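# Bakery boxes by post: the questions we keep getting

Prices and sizes last checked Jan 17, 2022.

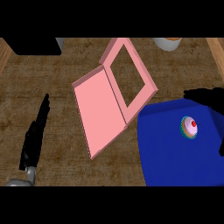 Benedetta Fontana wrote in to say that she has sold cakes from home for years, has never paid extra for a "freshness" box, and would like to know what she is missing. Very little, as far as we can tell. The longer answers follow.

## Do "freshness" boxes keep a cake fresh?

We doubt it. Card is card. A closed box slows down drying a bit, and so does a cheap one. Kisomico claims its coated board adds two days to a sponge. We asked how that was tested and got a leaflet back.

## Is a window worth having?

For a market stall, probably. People like to see what they are buying. For a cake going straight from your kitchen to a birthday party, you are paying for a view of something the customer already ordered. Open windows also let air in, so check whether yours has a film over it before you buy a stack of them. Plenty of sellers leave this out of the listing.

## Does the colour matter?

Only to you and your customers. Pink boxes from Rakholm cost more than their white ones, and we were told this is down to "demand". Make of that what you will.

## What does "food safe" mean on a listing?

Less than you'd hope. Ask the seller which parts of the box were tested and ask to see the paperwork. If they can't send it, put a board or greaseproof paper under everything. We do that anyway.

## Should I buy in bulk?

The price per box does drop. A pack of 32 suits most home bakers. The next size up at Mikkelsen is 900, and unless you have a dry spare room you will be throwing out bent ones by September. Þórey Ravn bought the big pack and still has 469 left, most of them in a size she no longer bakes.

## Are flat-packed boxes as strong as ready-glued ones?

In our kitchen, yes, if the corners are folded properly. We've had more trouble with thin lids than with corners. Don't stack anything on top of a windowed lid, whatever the listing says.

## Can they be recycled?

Clean card, usually. Greasy card, often not, and rules differ from one council to the next. "Fully recyclable" on the label tells you nothing about what happens after the buttercream has been at it. Tear off the dirty part and recycle the rest if your council allows it.

## Do you sell boxes?

No. We were offered a commission by Pudivlow and turned it down. If you see our name on their site, please tell us.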